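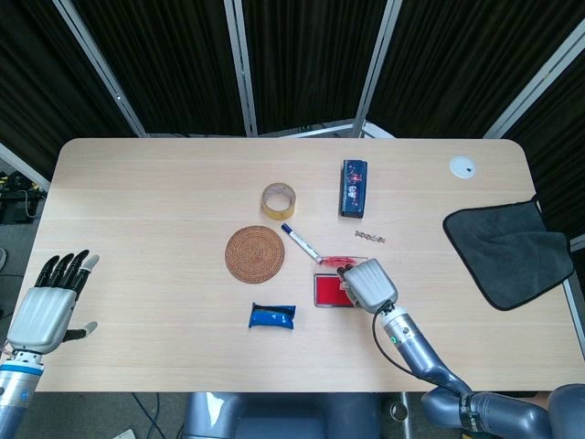

Según Farah Chin, lo que más le interesó de la mañana fue poder situarse al lado de la mesa y preguntar por cada movimiento mientras se preparaba el siguiente ejercicio. Su comentario, recogido al término de la primera sesión, coincide con el de otros asistentes a la jornada de puertas abiertas que Plitura celebró en su centro de Ultville.

**Ultville, 18 de mayo de 2026.** Plitura ha presentado a empresas, centros de formación y vecinos del municipio su programa de manipulación con robots humanoides de dos manos. La jornada se organizó en 2 sesiones, ambas con demostración y turno de preguntas.

El trabajo mostrado se centra en objetos de uso corriente, de formas y materiales muy distintos: un rotulador blanco, un rollo de cinta adhesiva transparente, un posavasos redondo de ratán, una cadena metálica corta o un paño de microfibra gris oscuro. El programa prevé completar 1.000 ejercicios de agarre y colocación antes de que finalice julio.

«Un rotulador y una cadena exigen dedos que se comporten de manera diferente, y eso se entiende mejor de cerca que en un informe», señaló Girish Kanaujia, director técnico de Plitura, durante la presentación.

Pushpa Yadav, responsable de formación, expuso el contenido de los cursos que la empresa impartirá junto con Notora, dirigidos a personal de taller y docentes de formación profesional. La oferta inicial es de 95 plazas. En el turno de preguntas, varios asistentes se interesaron por el mantenimiento de las manos y por los requisitos de acceso a los cursos.

La próxima visita abierta tendrá lugar en julio. Las solicitudes se tramitarán por orden de llegada en la recepción del centro de Ultville, donde también puede recogerse el programa de los cursos.

**Contacto para medios:** Tõnu Paju, Departamento de Comunicación, Plitura.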